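4.3 Setting up a view-gap evaluation run

This section covers the procedure for measuring how far a Waltitz policy degrades when its training views are rendered at a lower resolution than its evaluation views. It assumes that the Brondska simulator is installed and that the checks in Section 4.2 have passed. The method follows the protocol written by Sølve Strand and Edvin Tangen for the Adevier tests, with the seed handling changed as described in step 4.

1. Open the run file and set the room to "stone_lounge". Leave the furniture layout locked.

2. Set the render scale to 0.5 for both viewpoints. Edges between the floor and the walls will be stepped at this scale. Do not turn on edge smoothing.
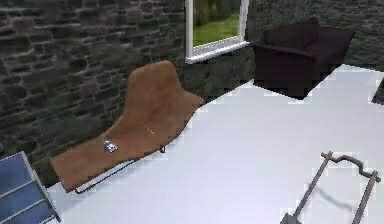
3. Set the episode count to 2,000 for training and 389 for evaluation. The two sets must not share start poses. The loader checks for this and stops with code 109 if it finds a repeat.

4. Enter one seed for object placement and a separate seed for lighting. In the earlier protocol a single seed drove both, and the policy learned to use shadow direction as a cue for object position.

Note: Changing the lighting seed after training has started invalidates the run. The log will not warn you.

5. Start training. Checkpoints are written every 30 minutes to the run folder.

6. When training ends, copy the last checkpoint to the evaluation folder and set the render scale to 1.0. Keep all other values as they are.

Caution: Do not resume training from an evaluation folder. The Urquhart writer overwrites the score table on start.

4.3.1 Choosing target surfaces
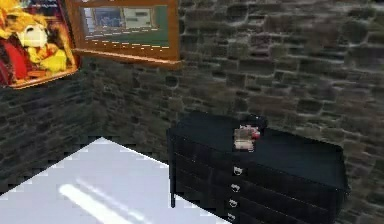
Target surfaces are scored separately, and the surface list must be filled in before the first evaluation episode. An object is assigned to the surface directly under its center point. Dark, flat furniture tops such as the black dresser give the most stable labels, as a small pale object stands out clearly against them. The white tabletop is harder: the bright streak of reflected light can be picked up as an object edge, so set the highlight mask to "on" for that surface only.

7. Run the evaluation with the mask settings above, then once more with every mask off. Report both scores. The difference between them is the glare term, and it is subtracted before the view gap is computed.

8. If the glare term is larger than the view gap, discard the run and repeat from step 4 with a new lighting seed.

Results from builds older than March use a different surface list and cannot be merged with current tables. See Section 4.5 for the conversion script.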